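Acta de la reunión del grupo de pinza simulada
Proyecto Cuesta, sala de Bolside, 2021-08-01
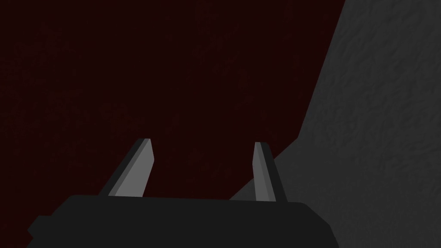 Reunión extraordinaria, convocada en domingo porque el banco de pruebas de Stosten queda libre mañana a primera hora y queríamos llegar con las ideas claras. Asisten el equipo de simulación, el de control, el de seguridad y, por videollamada, la gente de Pukville. Se abre la sesión con el aviso de que hay café hecho y con bastante ganas de entrar en materia, porque el fallo del que vamos a hablar es de los interesantes.

1. Acta anterior

Se aprueba sin cambios. Queda pendiente de aquella reunión la limpieza de las carpetas de registros, que pasa otra vez a la próxima (lo sabemos, lo sabemos).

2. El fallo de la apertura en falso

Control expone el caso. En la tanda de simulación del viernes, de 1,034 episodios, hubo 11 en los que el controlador dio por buena una presa sin tener nada entre los dedos. El brazo siguió con la secuencia como si llevara la pieza: subida, traslado y orden de soltar sobre la bandeja. En el registro todo aparece en verde, y por eso se nos pasó en la primera revisión.

La causa está localizada, y aquí hay que felicitar al turno que se quedó siguiendo las trazas hasta dar con ella. El controlador decide que hay presa cuando la corriente del motor supera el umbral durante 5 ciclos seguidos. En los episodios malos la corriente subía por el rozamiento añadido en el modelo de la articulación, que se cambió en abril para imitar mejor el desgaste del mecanismo. Con el rozamiento alto, el motor trabaja lo mismo que si apretara una pieza blanda. Además, la lectura de posición no intervenía para nada en la decisión: los dedos podían estar separados y el sistema seguía diciendo que había presa.

Simulación recuerda que el cambio de abril era correcto y que nadie propone quitarlo. Gracias a él ha salido a la luz una suposición que llevaba en el código desde el principio. Hay acuerdo general, y algún aplauso desde Pukville.

3. ¿Puede pasar en el equipo real?

Sí, y este punto se lleva la mayor parte de la reunión. El código de detección es el mismo en simulación y en Stosten. Seguridad plantea dos situaciones.

La primera es la más suave: el brazo hace el recorrido de vacío, no deja nada en la bandeja y el puesto siguiente se queda esperando. Se pierde tiempo y poco más.

La segunda preocupa bastante. Cuando el sistema cree que lleva pieza, pasa al perfil de movimiento con carga y desactiva la búsqueda. Si la pieza se ha quedado de canto, o medio apoyada en el borde, el brazo puede empujarla en el recorrido de vuelta y sacarla de la mesa por el lado del pasillo. La valla cubre ese lado, pero la parte baja tiene un hueco para los cables y una pieza pequeña cabe por ahí. Seguridad pide que el asunto se registre como incidencia de seguridad y deje de figurar como error de software. Se acepta por unanimidad.

Pukville pregunta si en Stosten se ha visto ya algún caso. Control responde que en el histórico hay 2 paradas sin explicación que podrían encajar, aunque en aquellas fechas no se guardaba la posición de los dedos y con lo que hay no se puede afirmar. Se anotan como sospechosas y se dejan abiertas.

4. Solución propuesta

Control trae ya una rama con el arreglo, ¡y se agradece mucho! La presa se confirma con dos condiciones a la vez: corriente por encima del umbral y apertura estable dentro del margen esperado para la pieza. Si una de las dos no se cumple, el brazo se detiene, abre, vuelve a la posición de espera y lanza un aviso al operador. No hay reintento automático en la primera versión.

Se discute un buen rato lo del reintento. Simulación lo quería desde el primer día, porque en las pruebas largas cada parada obliga a alguien a levantarse. Seguridad prefiere ver antes cómo se comporta la detección nueva con piezas de verdad. Se opta por dejarlo fuera y retomarlo cuando haya datos de Stosten.

Pukville sugiere añadir la imagen de la cámara de la pinza como tercera comprobación. La idea gusta muchísimo, aunque se advierte que con fondos muy oscuros los dedos se confunden con lo que hay detrás, sobre todo por las caras exteriores. Se estudiará aparte, sin retrasar el arreglo.

5. Pruebas antes de tocar el equipo real

Se repetirá la tanda completa con las mismas semillas. Los episodios fallidos tienen que terminar en parada con aviso, y los buenos no pueden empeorar. Se añadirán casos con rozamiento exagerado y casos sin pieza desde el inicio, que hasta ahora no estaban en la batería (parece mentira, pero siempre poníamos pieza).

Hasta que la tanda pase entera, en Stosten se trabaja a velocidad reducida y con la tapa provisional puesta en el hueco de los cables. Si falta la tapa, no se arranca.

6. Acuerdos

Control: subir la rama para revisión hoy mismo y guardar la posición de los dedos en todos los registros.
Simulación: repetir la tanda y preparar los casos nuevos.
Seguridad: abrir la incidencia, avisar al turno de Stosten y pedir presupuesto para cerrar el hueco de forma definitiva.
Pukville: una nota corta sobre la comprobación por imagen, con lo que haría falta para iluminar mejor la zona.

7. Ruegos y preguntas

Se pide que los gráficos de corriente y apertura salgan juntos en el panel, uno encima del otro. Control dice que es poca cosa y que lo deja hecho con la rama.

Se pregunta por las llaves del armario de repuestos de Bolside. Están en el cajón de la entrada.

Se levanta la sesión. La próxima reunión se convocará cuando estén los resultados de la tanda.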